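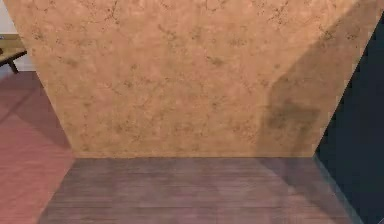
Simulated view from the Rilatier wrist camera: stone-textured surface, plank floor and dark side panel.

Rilatier wrist camera
Supplied by Prikside

The Rilatier is a small colour camera for mounting behind a two-finger gripper. It is sold with a bracket, a cable and a matching camera model for use in simulation, so that a mounting position can be tried out before any holes are drilled. The bracket fits the Skerkach and Baumgartner grippers without an adaptor.

What is supplied
Camera body with fixed lens
Bracket and four screws
Cable, 5 m
Camera model and sample rooms (download)

Specification
Frame rate: 60 frames per second
Shortest working distance: 200 mm
Tilt adjustment: steps of 5 degrees
Power: over the data cable
Mounting: left or right side of the wrist

Trying a position in simulation
Load the camera model, attach it to the wrist of your arm and set the tilt. The sample rooms have textured surfaces and mixed floor colours. Plain grey test rooms load faster but give little for a feature tracker to hold on to, and results from them tend to flatter a poor mounting angle.

In the view shown, the speckled stone texture takes up most of the upper and central part, with its lower edge running level above the planks. Fine veins are still faintly visible inside the shadow on the right. The navy panel beyond is smooth and nearly uniform, and matching on a surface of that kind should not be relied on. The gripper fingers are out of view. If your task needs the fingertips in sight at all times, increase the tilt by one step and render again.

Choosing between the two grippers
The Skerkach has the shorter body and leaves more of the lower view clear. The Baumgartner opens wider, and its fingers enter the view from the sides when fully open. Róisín Horgan, who tested both for us, prefers the Skerkach for shelf and table work and the Baumgartner for boxes. Either can be changed over on the same bracket – the screw pattern is the same, though the Baumgartner needs the longer pair of screws.

Known limits
The camera model does not reproduce lens flare or rolling shutter.
Exposure in simulation is fixed.
Left-hand mounting on the Baumgartner restricts wrist rotation.

Ordering
Orders placed before noon on Monday are sent the same week. The next batch of brackets is due in February. For drawings, loan units or questions about other grippers, write to Donal Brennan at Prikside and give the make of your arm.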